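**Re: [gripper-users] Left jaw does not close fully after restart**

From: Jennylyn Sebastian
Date: 7 May 2025

Hello Dirceu, hello all,

Thank you for the detailed report. I answer between your lines, and after that I write what we found on our own pair.

> On our Voltcombe pair the left jaw stops before it is closed. The software still says "closed". It began after a restart and we did not change anything. We lost one full afternoon of episodes before somebody looked at the width plot. Is this the same fault that Kahsay wrote about in October?
>
> Dirceu Batista

I think it is not the same. The Kahsay fault was a broken wire near the plug, and there the width value jumped up and down. With your unit the value is steady, but it is wrong. We have had exactly this, in our log it is entry 1119.

> Does the zero position get saved when the power goes off?

It is saved, but only if the program ends in the normal way. If you pull the cable first, the old value stays in the file. At the next start the reader takes the position of the moment as "closed", even when the jaws stand open. So please check this before you open the housing.

Our own case was a little more complicated. After we corrected the zero, the left jaw was good for one morning and then it was wrong again by 8 mm. We repeated the test 50 times, open and close, without any object. The error came in about two of every ten closings, and always on the left side. The reason was one loose screw in the finger block. When the operator pressed hard, the block turned a little and the pad touched the other pad with its corner only. The encoder could not know this, as it sits behind the block.

Both grippers belong to the Stovimlow table, where we do the toothbrush task.

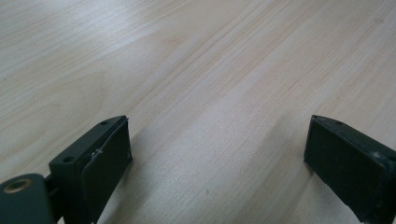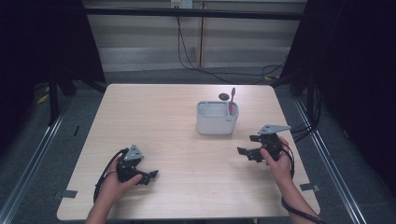 For the repair I ask everybody to follow the same order. First unplug the gripper, and only then put your fingers between the jaws. I write this because one colleague pinched her thumb when the jaw sprang back, and it was quite painful. Then look at the top of each finger block, where the small round screw holes are, and try with the short key if a screw turns without resistance. Look also at the pads. On our left one there is a small whitish scratch in the upper part and the border is a bit frayed near the top. I do not believe the scratch matters, but if a pad begins to lift, the closed position will be different from one day to the next, and you will search for the mistake in the software as we did.

When the screws are tight, plug in again, close the jaws by hand, and run the zero program from Ameo. Let it finish by itself. After this, make ten closings and compare the width values. If one is more than 2 mm away from the others, please do not record with this unit.

For the episodes you already have: I would not delete them. If the offset is the same in the whole file, you can subtract it. If it changes in the middle, I am afraid that part is lost. Dirceu, could you send me one of your width plots from that afternoon? I would like to see if there is a step in it.

Kind regards,
Jennylyn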